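**derkby_dan**
moved into a rental in Hestwood, kitchen has 34 inches of counter total. where does everyone keep forks etc?? drawers are all too shallow

**flelum**
jar on the counter. done

**MrsJayasinghe**
No jar, grease gets all over them. Get a tray that fits the drawer, measure the inside first. Mine is 18 wide and holds everyting

**derkby_dan**
tray wont close, tried two already

**flelum**
so... jar

**eirini_L**
disagree w/ both. label your spots or roommates dump stuff wherever. we went with picture labels, black and white, bowl shape and utensils on it. I'd skip words, my kids can't read yet

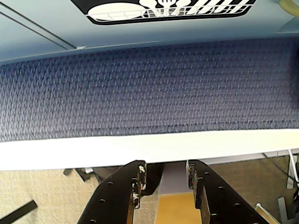

## Page 2

**MrsJayasinghe**
Labels dont fix a shallow drawer Eirini

**eirini_L**
never said they did lol. he could hang a rack on the wall tho

**derkby_dan**
landlord says no holes. trying the jar tonight, far side from teh stove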